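How to Ask a Public Office for a Meeting About Your Music Scene

Musicians often complain about venue rules, late royalty payments or the cost of permits, and most of those complaints never reach a desk where anything can be done. A meeting request is not hard to write. I have sent a good number of them for artists at Tuvska, and these are the steps I follow.

Step 1. Pick one problem

An office that deals with culture gets letters about "the state of the industry" all the time, and they go in a folder. Choose a problem with a clear edge. "Singers booked for city festivals wait 137 days to be paid" is a problem. "Artists are suffering" is a mood. If you have several problems, save the rest for a second meeting.

Step 2. Find the right person

Do not start at the top. A president, governor or mayor has staff who sort mail by topic, and your letter will be passed down anyway. Look for the adviser or deputy who covers culture, events or small business. Call the front desk and ask who handles music licensing. Write down the name, the spelling and the correct title.

Step 3. Collect signatures that mean something

When Bianca Furtună asked for a meeting on rehearsal space, she brought 1,446 names, but the page that got read was the short one listing working bands, with a phone number for each. Fans are welcome to sign. Keep them on a separate list from performers, sound engineers and promoters, and say which list is which.

Step 4. Write the letter

Keep it to one page. Use this order:

Who you are and who you speak for.
The problem, in two sentences.
What you want from the office.
How long you need. Ask for 20 minutes.
Who will attend, with full names.
Your phone number and email.

Leave out your chart positions and nicknames. If you perform under a stage name, put your legal name first, as the visitor list at the door will go by your ID.

Step 5. Send it and follow up

Email a PDF and mail a paper copy. Wait 2 weeks, then call in the morning, before 11 a.m. Be polite to whoever picks up. If you get no answer after the second call, ask whether another office would be a better place for the request. May is slow in our city because of the budget, so we avoid it.

Do not announce the meeting online before it is confirmed. Ruvico, a label we share a floor with, posted about theirs early and the date was moved twice.

Step 6. Prepare your group

Take up to 5 people. Mal-soon Ryu usually leads for us, one person takes notes, and the others speak only on their own subject. Practice once out loud with a timer. Dress the way you would for a bank appointment.
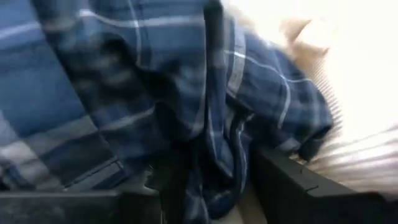
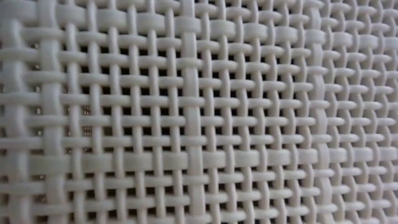
Print a copy of the letter for every person in the room, plus one spare. If you want to play a recording, bring it on your own device with a small speaker and keep it under a minute.

Step 7. In the meeting

State your request in the first few minutes. If you are asked something you can't answer, say you will send it by email and write it down. Before you leave, ask who your contact will be and when you should expect to hear back.

Step 8. Afterward

Send a thank-you email the same day, with a short list of what each side agreed to do. Attach anything you promised. Then tell the people who signed what happened, including the parts that were refused. You will need their names again for the next letter.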